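**Cushion covers: please read before the next wash day**

In March we began to wash the covers of the sitting corner ourselves, and no longer send them to Vollar. The price at Vollar had become 58 dollars for one load, and two times the covers came back too small for the filling. I want to explain how the new way works, so that everybody who has a turn can do it the same.

Take the covers off on Thursday evening, after the reading group goes home. Turn them inside out and close the zipper fully. An open zipper scratched the drum last winter and we paid for the repair. Wash at the cool setting with half a cup of soap, no softener. The orange ones must go alone for the first three washes. I tested a corner with a white napkin and the color still came out.

For wiping the seats between washes, we keep dark cloths in the drawer under the kettle. Light cloths leave small hairs on the fabric.

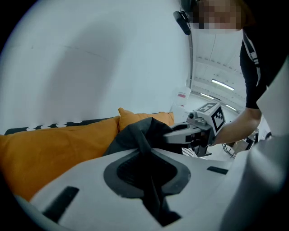 Delali Lamptey wrote to me after the last issue that the cool setting does not remove coffee, and she would like one warm wash each month. I asked Thu Bùi, and we agreed to try it with the gray covers only. If they keep their size, we will decide about the others.

Drying is the slow part. Please hang the covers by the long side, over two lines. With one line the middle hangs down and keeps a fold that does not go away, even with ironing. The dryer is not allowed for any cover.

The new filling from Wibisono is ordered, but it has not arrived yet. Until then please shake each cushion well when you put it back in its cover.

The washing list hangs beside the back door. Dimas Liew has the next turn, and the two turns after him are still open.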